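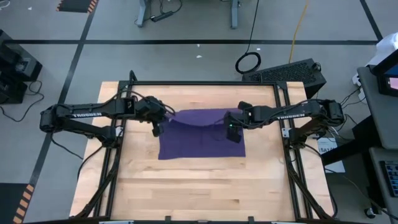
September 20, 2025
Notebook, open day at Butis

Drove over for the Saturday open day. Going in, my question was the same one I had in June: can a two-arm cell handle soft goods well enough that we should stop paying people to do it. Writing this up the same evening, before the brochure gets to me.

The talk came first, 17 slides, most of them about the market. The slide I wanted was number 8, cycle times on cloth, and it went by fast. I asked for it again. The speaker said the figures were from "a good week" and moved on. I wrote down 137 training runs for the cloth task, which they seemed proud of. For one cloth, on one table, under one set of lights, I don't know whether that is a lot or a little, and I didn't hear anybody from Butis say what happens when you change the cloth.

Floor demo after that. Purple cloth on a wood-topped table, an arm on each side, Trossen on the links. Hidayah Jugah from Prantl stood next to me and kept asking the right things. Her first one was who puts the cloth down. If a person lays it out square before every run, half the job is done before the arms move. Our stuff comes out of a bin in a wad. Any number they give me that starts from a cloth lying neatly on a table is a number I can't use.

Her second one was about grip. How do the fingers know they have one layer and not two? The reply was long and had the word "learned" in it four times. I took that as "they don't, but it often works." Fine, but then say it that way. We have the same trouble with the old Gasero feeder, and at least the Gasero manual admits it.

Things I'd want before spending any money:

-- a run on our own cloth, from the bin, with us watching
-- failures counted, with somebody saying out loud what counts as one
-- the time between runs, including whatever a person does in it
-- what it costs when a finger pad wears out, and who changes it
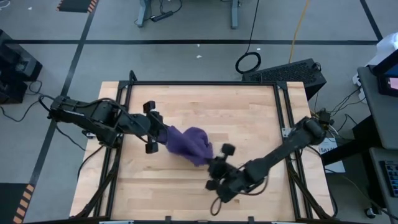

Would it do our towels as it stands?

I doubt it. Ours are heavier, the edges are hemmed thick, and they come in mixed sizes. They told me a new item means new training runs, and they wouldn't put a price on those.

Asked about the 80 percent printed on the handout. It is for "task completion," and completion means the cloth ended up inside a marked area. It says nothing about how flat. I folded the handout into my pocket and it ended up inside a marked area too.

To be fair to them: the people running the cell knew it well and answered what they could. The sales side was the weak part. I'd go back for a working session with no slides.

Hidayah says Prantl is looking at the Arnomer setup instead, one arm and a clamp bar, much less to look at. She'll send me her notes. I have my doubts about that one as well, since a clamp bar wants an edge to clamp and somebody has to find the edge.

To do: pack a bag of our worst towels, including the stained ones, and ask Butis for a date. If they want to pick the towels themselves, cancel.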